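Kitchen sorting: where the data collection stands

The utensil sorting set passed 1000 recorded examples in February, and Farkska has asked for it to reach 1487 before the first full training run. That number comes from the size of the storage they set aside for us, divided by the average length of a recording. Ankit Khurana has checked the math twice and says we can keep it.

For those who joined after the fall, the task is simple to describe. Loose kitchen utensils are put on a table, and an operator guides the arm to pick each one up and place it in a bin. Every pick is saved with the wrist camera video, the arm positions and the grip force. The learning system is then trained on those recordings and has to do the same job without an operator.

The first 500 examples were collected by Armelle Mallet and Umesh Jaiswal, mostly with plain steel forks and spoons. The system trained on them did well with forks and poorly with anything that had a thick handle. It also kept closing on the wrong item when two handles were side by side. So from this point on we have mixed the materials, and operators are asked to leave some utensils close together or touching.

Narendra Kushwaha has rewritten the instructions for operators. The main changes:

Change the layout after every five picks, and move the bins too.
Don't straighten a utensil by hand before picking it.
If a pick fails, keep recording and try again. Failed picks are labeled afterward and are part of the set.
Note the lamp setting at the start of each session. Shiny blades look very different under the two lamps.

The last one was missed in nine sessions at the Semwal site. Umesh is going back through the video to fill in what he can.
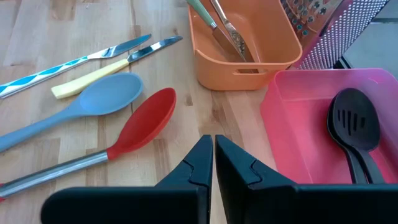

3 min read

With two table knives lying nearly parallel, as they do on the left, the operator has to choose an approach that takes one handle and leaves the other where it is. The spoon touching the cream handle makes it harder. Stacked items like the black spoons in the pink bin are a separate problem, and we are not recording picks out of bins yet. Ankit Chaturvedi wants to start on those once the table picks are finished – he thinks they will need their own instructions and probably slower arm speeds.

Labeling is behind. Markel is handling the first pass and sends files back in batches, and the last batch had slotted spoons listed under two different names. Armelle has sent them one list of names to use. Please use the same list in your session notes, even for things that seem obvious.

Operator slots at Trestudton are open in the mornings, starting at 8:30. Sessions run 50 minutes with a break in the middle. New operators should do one practice session with Narendra first, and those recordings are not kept. Send him your preferred times by the end of the month.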